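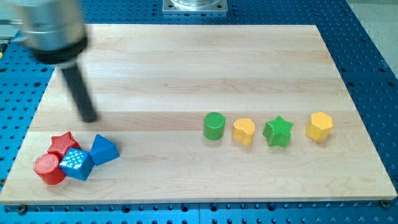 About Lendow

Lendow is a small cooking school on the ground floor of an old print shop in Tumadholm. We teach people to cook dinner. Some of them arrive never having boiled an egg, and some have been cooking for 200 people at weddings and want to learn bread from scratch. We love having both at the same table!

Joaquim Godinho and Vesela Stoyanova started the school after running a lunch counter together on Purkance Street, where customers kept leaning over to ask how the soup was made. Vesela still teaches soups and pickles. Joaquim has moved over to fish, and his Tuesday evening class fills up fast — put your name down early if you want a place.

Arne Oltmanns joined us for baking and brought his rye starter with him (it gets fed before any of us do). Makis Tsolakis runs the kids' classes in August, which are loud and floury and a real highlight of our year.

Most courses run for three weeks, with two hours of cooking each week and then a proper sit-down meal. Aprons and knives are here for you. Bring a container for leftovers, and tell us about allergies when you sign up.

Gilberto Villanueva looks after bookings and gift cards. Call or stop by any afternoon, and stay for coffee if the pot is on.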